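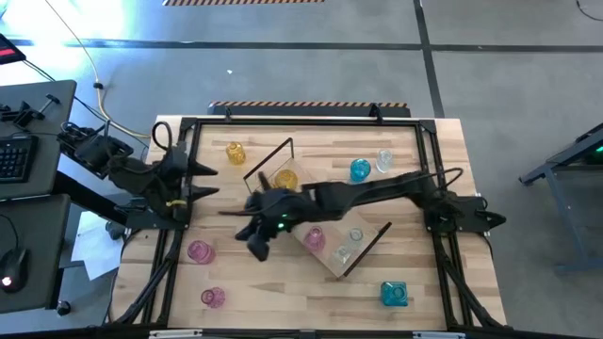 The first Kaline came off the line at 9 in the morning and stalled before it reached the yellow stripe.

Korkor Baidoo had the clipboard. She wrote down the time and waited while two fitters pushed the motorcycle back under the lights. It had a red tank and no mirrors yet. The man from Skallex, who had come to watch, asked if that was normal.

"It's the first one," she said.

She had worked on the old model for eleven years. Toward the end she could tell from across the floor when a chain was a link too tight. The Kaline had a belt, and it told her nothing. It weighed 40 pounds less than the old bike and its engine came from Prona in crates packed with gray foam. In September they had built six by hand, and all six had leaked at the same gasket.

One of the fitters, the tall one everybody called Mushi, took the seat off and looked at the fuel line.

"Pinched," he said. He moved it a half inch and put the seat back on.

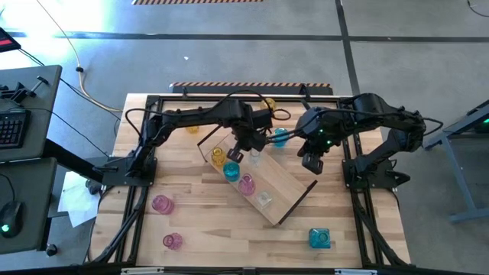 Two arms and a tray on the wooden table.

The bike started. Korkor rode it out the side door and onto the test loop, which was nearly 36 seconds around if you kept to the limit. She kept to the limit the first time. It was cold and the tires were new, and she felt the back end slide a little at the drain cover. The second time she didn't look at the speedometer.

When she came in, the Skallex man was standing by the door with his coat buttoned.

"Well?" he said.

"The clutch lever's too far out for a small hand. Tell them that."

"Anything else?"

She thought about the old model. The last one had been number 1372, and it had gone to a dealer up north who never wrote to say if it arrived.

"No," she said. "It goes."

She signed the sheet, dated it 1/24/25, and hung it on the handlebar. Behind her the second Kaline was already moving toward the stripe, and Mushi was walking along beside it with one hand on the seat.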